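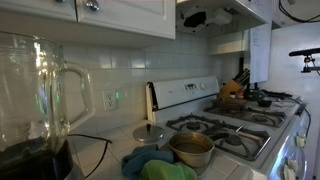 *Range hood with the fan opening exposed and a handwritten note taped to one end.*

**Bramitz adds a stair kit to its Stikitz line of moving gear**

January 2025

Hi, all -- Beverley Tipoki here, from the sales desk at Bramitz. I normally leave the press releases to other people, but I've been pestering the shop for a stair kit ever since I started here, and now that we finally have one I asked if I could write this myself!

The new kit is called the Stikitz Nondar. It's a powered stair climber for safes, boilers, vending machines and anything else that's too tall and too heavy for two people and a strap. You get the climber, 5 ratchet straps, a folding toe plate, the charger and a spare battery, all packed in one steel case with a handle on each end. The case is 9 inches deep, so it'll slide under the bench seat in most crew vans (we tried it in ours and it went in fine, with the gloves on top).

The climber weighs 196 pounds with the battery in. I know that sounds like a lot, and I said so at the time. Tetsuya Tanabe, who drew up the frame, wanted the weight down low so the load doesn't try to walk away from you on the landing, and after taking a file cabinet up the back steps with it I've stopped arguing with him. It wheels along nicely on the flat, too.

We've had a few crews using early units. Sizwe Ngubane runs one of them over at Testa, where they swap out basement boilers for a living, and he sent me this:

"My guys fought over who got to run it the first day. By Friday they were fighting over who had to carry the pipe. The toe plate is the part I'd buy again, it gets under a boiler without anybody on their knees."

He also complained about the original strap hooks, which were too wide for his older units, so we changed the hooks. Every kit going out now has the narrow ones -- thank you, Sizwe.

The first run is 200 kits. Orders are open today through the Bramitz sales desk and our regular dealers, and we start shipping at the end of the month. If you already own a Stikitz dolly set, your straps and your charger will work with the Nondar, and you can order the climber by itself without the case. Rental yards should ask for Illia Prokopenko, who handles fleet pricing and can set up a loaner for a week.

Spare batteries, toe plates and wheels are in stock now. Replacement tracks will follow once the first kits are out the door.

**Press contact:** Palesa Engelbrecht, Bramitz. She has spec sheets, the load chart and a short manual she can send over, and she'll book you a demo on our stairs if you'd like to try it yourself. Bring work boots, please!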